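Se busca ayudante de cocina y almacén, Palomino (comedor y catering)

Buscamos gente YA para la temporada de junio. Somos un comedor de barrio, cocina casera, menú diario y encargos para empresas. Equipo pequeño, mucho ritmo.

Qué harías: recibir la verdura a primera hora, lavar, cortar, envasar, etiquetar. Apoyo en el pase al mediodía. Limpieza de tu puesto al terminar. Algún reparto a pie, cerca.

Turno de 7:00 a 14:00, jornada completa. Contrato de 2 meses con posibilidad de seguir. Comida incluida, la del menú, lo que haya.

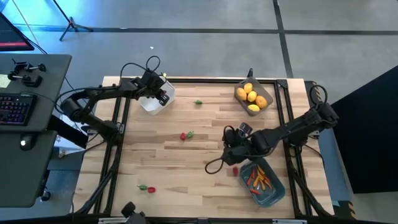

Pedimos carné de manipulador de alimentos (si no lo tienes dínoslo, se puede sacar antes de empezar). Experiencia se valora pero no es imprescindible. Puntualidad sí. Español básico para entender los pedidos y las hojas de alérgenos. Se cargan cajas, tenlo en cuenta.

También una plaza de media jornada, solo tardes, para preparar los encargos del dia siguiente. 695 euros brutos al mes. Para esta sí hace falta haber trabajado antes en cocina.

Interesados: pasar por el local, calle Irnero 414, de 16:00 a 18:00, con el curriculum en papel. Preguntar por Marleny Quintero. Si no está, dejárselo a Laimutė Lukoševičius en la barra. Por teléfono no damos informacion, no damos abasto.

Prueba de una mañana, pagada. Contestamos a todos, aunque tardemos unos dias.

Imprescindible papeles en regla. Abstenerse agencias.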